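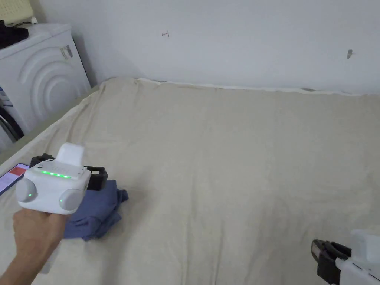 Forkex hand-held gripper kit – worth it for cloth?

linskip
Posts: 20
I've had the Forkex pair on loan from Kadcombe since September and have to decide whether to buy it or send it back. Most of my use is folding: shirts, towels, jeans, on a bed with a plain sheet. You hold one in each hand and work the jaws yourself, and each unit records as you go.

The good: the green light strip on the front is easy to read while you work, so I don't have to stop and check the phone. The knobs on the sides turn fine with a thumb. Pairing was painless.

The bad: weight. After 20 minutes my wrists want a break, and the left one goes first. Getting a single layer of thin cotton off the sheet is also slow.

Anyone used these for longer than I have?
– Lorraine Inskip

wirnik
We ran the same kit for 4 months. The weight doesn't go away but you learn to rest the unit on the bed between folds. Keep your forearm low and let the mattress take it.

I'd buy it again. The files came off clean every time and support wrote back.

tallpines
I'll disagree. We sent ours back and went with the Zapata. It's lighter and the cable exits at the back where it doesn't drag over the cloth. The Forkex is a decent box with a handle stuck on it. For that price I want a proper grip.

wirnik
The Zapata is lighter, sure. Its jaws also don't open as far, and a folded towel won't go in without a fight. Depends on what you're picking up.

tallpines
We don't do towels, so fair enough.

linskip
Towels are half of what I do, so that matters. Does the Zapata have the same wide view from the tool? I like that the Forkex sees both fingertips and most of the room behind them. It does mean people walking past end up in the recording.

tallpines
Narrower. You lose the corners of a bed sheet. Nobody here missed them, but we work on a small table.
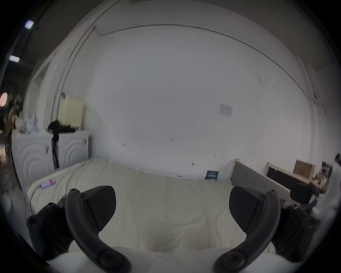
Fingertips, pads and spare parts

gantry_sue
Lorraine, on the thin cotton problem: look at the pads before you blame the kit. The ribbed face picks up lint and then it slides. I wipe ours down at the start of each session and again at lunch.

Check the hex screws on the arms too. Ours had worked loose near the tips and the pads no longer met square.

linskip
Cleaned both pads this morning. Better on the blue denim, same as before on a thin undershirt. One screw took a quarter turn. Do they sell softer pads?

gantry_sue
Yes, a bag of 2 pairs. They grip thin stuff better and wear out faster. I wouldn't use them on denim.

kopje
The soft ones tore on us inside a week. Stick with the ribbed pads and pinch at a hem or a seam.

wirnik
Agree with kopje. Start at the hem.

linskip
Trying the hems tomorrow. The loan runs another 20 days, so I'll ask Kadcombe whether they'll let me have a Zapata alongside it before I pay for anything.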